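How to interview your parents about their teenage years

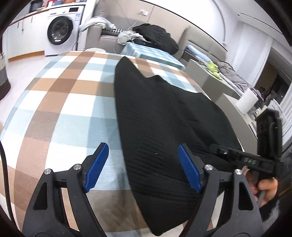 A reader in Brumbridge wrote to say that her dad clams up the moment she asks him anything about being young, and she wondered if the generation gap was simply too wide to bother with. I don't think so! I've done this with both of mine now (2 very different talkers) and the trick is mostly in how you start.

Pick something small. "What were your values at sixteen?" will get you a shrug. "What did you and Gran row about?" will get you an hour, possibly more if there was a motorbike involved.

I write out 12 questions beforehand and usually get through half of them. Music, money, church, haircuts, who was allowed out and until when – those are good ones. Then answer the same questions yourself, on a separate sheet, before you hear what they say. Otherwise you'll start bending your answers towards theirs. I did.

Record it if they're happy with that. I use Hodix on my phone, which types it all up, though it never did cope with my mum's accent. My first go ran to 107 minutes and that was far too long, so stop when the tea's gone cold.

Afterwards, put the two sheets side by side and mark where you agree. Leave it a week, then ask about one thing you marked differently. Mum and I are still on Sunday dinners.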